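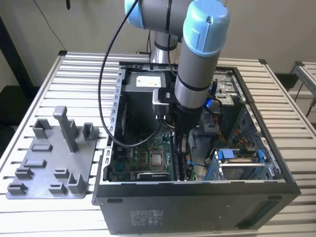
Desktop tower check, Welley bench, unit 569
Checked by: Manon Melnyk
Comments read by: Hernán Pacheco

Case open, on its side: yes.

Power supply label present: yes. Present is all I'm signing for. The intake sheet says "tested OK" with no initials, so I'm treating it as untested.

Power cord unplugged before opening: the sheet says so. Whose word is that? Add a name.

Board: green, marked DELL. CPU in socket, retention frame around it. I'd still like the latch checked by hand.

Orange and yellow wires: they run across the chassis. "Tidy" was ticked. I unticked it.

Drive bay: metal cage with cutouts. Check the edges for burrs before reaching in. Gloves, please, whatever Deltico's leaflet says about smooth finishes.

Expansion slots: no comment on the sheet. Did anyone look?

Result: HOLD. Recheck by 1000, bench 21.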